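Aug 11, 2022

Second day of comparing finger pads on the hand-held grippers, and I'm a lot happier than I was yesterday! Nasrin Esfahani talked me into dropping the foam blocks and going straight to bedding and folded clothes (she was right, as she usually is about fabric), so today was all fleece, knits and one very stubborn sheet.

The Gelia pads are the softer ones, and I love how they close on a thick fold, but on a single layer they tend to skate a little before they bite. The Zotico pads grab sooner and I find I squeeze less, though my wrist was complaining by attempt 400 or so of the week's log. We stopped at 514, which felt like plenty.

Two things to sort out before the next session. The cable still wants a longer loop, and I'd like 2 mm more opening for the bulky stuff if the linkage will allow it. I've asked Kordestani for a quote on new pins, and if they're slow again I'll just turn some myself.

Nasrin has the left-hand notes, mine are in the blue binder. Fleece and the folded stack again tomorrow, same pads on both hands.
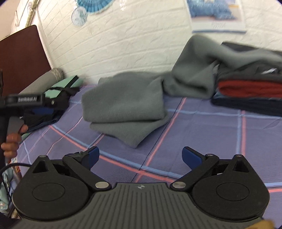
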